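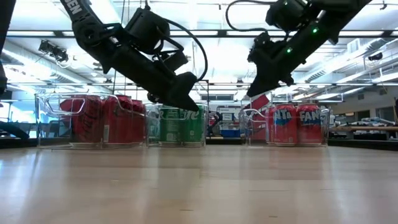

Ticket: Disbursement export rejects grant lines from the Bugti window
Product: Feneo aid ledger, donor reporting module
Opened by: Ching-wen Yen, Dusville office
Priority: 2
Status: Resolved

Reported 6th February
The quarterly export to the donor portal stops at validation. The file holds 3,130 lines. 201 are rejected with "recipient country missing." All rejected lines belong to the Bugti rural water window. Loans and technical assistance pass. The country field is filled in on screen for every line I opened.

Eckhard Sauerland, support
Please send the rejection log and the export profile name. Was the window moved between funding instruments recently?

Ching-wen Yen
Log attached. Profile is Ciludar-Q. Yes, the window went from bilateral to pooled funding in the last budget revision.

Eckhard Sauerland, support
Reproduced on the test server. Pooled lines take the country from the allocation table, and bilateral lines take it from the contract header. The window was moved but its allocation rows were not created, so the export writes a blank. The screen still shows the header value.

Steps:
Open Allocations and filter on the window code.
Run Rebuild from contract, with history off.
Check that shares total 100 percent per contract.
Export again with the same profile.

Ching-wen Yen
Rebuild done. Rejections down to 5. All are regional contracts with no single country.

Eckhard Sauerland, support
Enter the regional code by hand for those. The rebuild skips them.

Ching-wen Yen
Entered. File accepted by the portal, no rejections. OK to close.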